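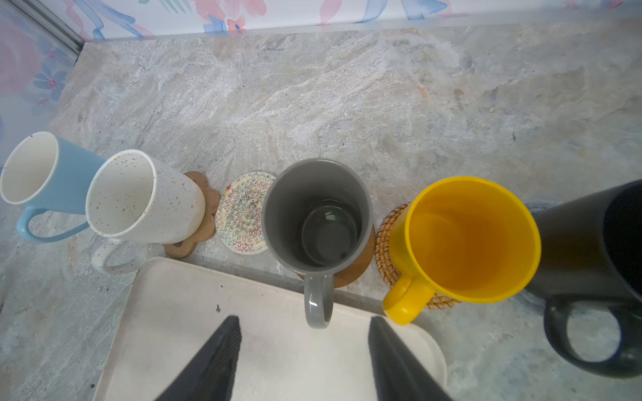 Plollon workshop, kitchen corner, Oct 11, 2018

Mug day! I finally got them out of the cupboard and lined up on the marble, handles toward me, so I could think about what goes with what before we settle the Lunon table set. Five mugs, and my favorite is still the white speckled one with the little orange, yellow, gray and pink dots that go right down the inside too (I keep wanting to drink out of it and I'm not allowed). It looks so good on the flower-shaped cork coaster, because the petals stick out from under it.

The light blue one is bare on the counter for now. I like the blue next to the wallpaper flowers, but I don't know what to put under it. Cork is my first thought, then again the round rope coaster with the zigzag stitching is sitting there with no mug on it and it has blue in it already... try that next. The red in it might be too much.

Still to do: measure the bases against the coasters, write the widths in the Sikder folder, and ask whoever has the July samples to bring them back. The coaster order is 147 and we have 133 in the box, so I need to chase the rest before we pack. Felt pads too, 30 of them, second drawer.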